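TV & GOSSIP | The Second Cup newsletter

Stella Mrema has left Kokurcombe, unless she hasn't

It has been a trying couple of weeks for anyone who likes their television deaths to be permanent. When we last left Kokurcombe, the lighthouse was on fire, the mayor was in a coma, and Dr. Smadi, played for 14 seasons by Stella Mrema, had walked into the sea in a very good coat. The credits rolled without music. On this show, no music means dead. Ask anyone who cried over the ferry pilot.

Mrema then did what actors do, and posted a picture of her empty dressing room with one word under it: "Onward." Her co-stars filled the replies with hearts. One of them called her "my captain," which was confusing, as she played a pathologist.

So far, so normal. Then the interview came out.

Speaking to a podcast that is mostly about sourdough, Mrema was asked how it felt to say goodbye to the character who made her famous. There was a pause long enough for the host to offer her more toast. "I didn't say goodbye," she said. "I said I'd like a week off in February."

You can imagine how that went over. By lunchtime the clip was everywhere, usually with the toast cut out, and I think the toast is essential. By dinner there was a petition to bring back Dr. Smadi, and by the following morning it had 3510 signatures, one of them from the actor who plays the man who pushed her ex-husband off the pier.

Marwan Tannous, who created Kokurcombe and has run it ever since with what the trade papers like to call a firm hand, put out a statement. I have read it four times. It begins by thanking Stella for "her years of service," as if she were retiring from the post office, and goes on to say that the decision was "creative, mutual, and made with love." It does not say whose decision it was, or what was decided. It closes by reminding everybody that the spin-off starts this spring.
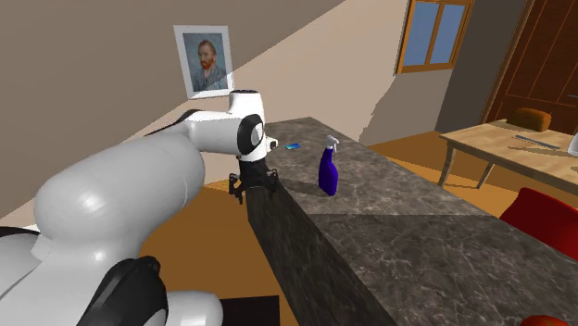 Robot arm with a black gripper beside a dark marble counter.

Ah yes, the spin-off. Doro, the streaming service you signed up for to watch one movie and have been paying for ever since, ordered a prequel last year about the young Dr. Smadi in medical school. It will be called, with some daring, Smadi. The lead is a 22-year-old newcomer who has so far given one interview, in which she said she was "so grateful to Stella for passing the torch." Mrema was asked about the torch on the sourdough podcast as well. "What torch?" she said.

I don't want to read too much into two words and some chewing. But people who follow this show closely (I have a group chat, it is not healthy) noticed that Mrema's name had vanished from the spin-off's list of executive producers sometime between the first announcement and the second. Mavbridge, the studio behind both shows, blamed a formatting error. It must have been quite an error, as it also took out her photo, her quote, and the paragraph about how nothing could be done without her blessing.

Then came the apology. Or an apology. Mrema appeared on a morning show in a cream turtleneck, the color of regret, and said she was sorry if anyone had felt "put in a difficult position by toast." She said she adored Marwan. She said the two of them had spoken at length, and that he'd been very gracious about her notes. The anchor asked what notes. She smiled and took a long drink of water, and they went to a segment about patio furniture.

Tannous was on a rival channel within the hour, which I can only call athletic. He said he adored Stella. He said they had exchanged messages. He also said, while laughing a bit harder than the moment called for, that Dr. Smadi's last scene was "open to interpretation, like all water."

Now, I was ready to let this go. Actors and showrunners fall out, and it usually ends with somebody voicing a cartoon bear. But the "like all water" line has been rattling around my head, mostly because of the season-six finale. You'll remember that Smadi told the harbormaster she used to swim competitively. It was never mentioned again. Fans have spent years filing it under "things Kokurcombe forgot," next to the harbormaster's twin and the entire bakery fire. Suddenly it looks a lot like a door left unlocked.

My own theory, worth what you paid for this newsletter, is that she was meant to be gone for two episodes, somebody at Mavbridge saw the reaction to the draft and thought it would make lovely publicity for the prequel, and the word "dead" started to be used in meetings by people who hadn't asked the dead woman. I have no proof. I do have a very strong feeling and a subscription to Doro I can't work out how to cancel.

What we do know is that filming on the new season is under way, that Mrema has been seen in the same seaside town where they shoot the exteriors, and that she told a fan outside the chip shop she was there "for the air." The fan reports she was carrying a coat bag. 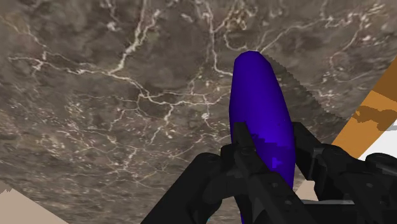 ALSO BREWING

The Kokurcombe fan convention is going ahead after all. All 300 tickets for the Smadi memorial brunch sold before the organizers had decided whether it was still a memorial. It has been renamed the Smadi Brunch. The menu is the same, and so is the black dress code, though you may now wear a cheerful scarf.

Doro is raising its price again. The email said it was "investing in the stories you love." I love none of them, and I pressed accept.

And the actor who plays the mayor wants it known that he's fine, the coma is going well, and he'd like it if somebody started a petition about him.

Back next week, assuming everyone stays where they were put.

Filed under: Kokurcombe, Soaps & Sagas, Who Said What

218 shares | 4 comments

pierwatcher
The swimming line was season FIVE. Otherwise agree with every word.

Lorna in the cheap seats
I've signed the petition and I haven't even watched since the bakery fire. Some things are about principle.

toastdefender
Finally someone brings up the toast! I listened to the whole episode and she sounded totally relaxed, people cut that clip to make her look mad. The sourdough tips were pretty good too.

gullible
You can cancel Doro from the billing page but it asks you six times if you're sure. I got to five.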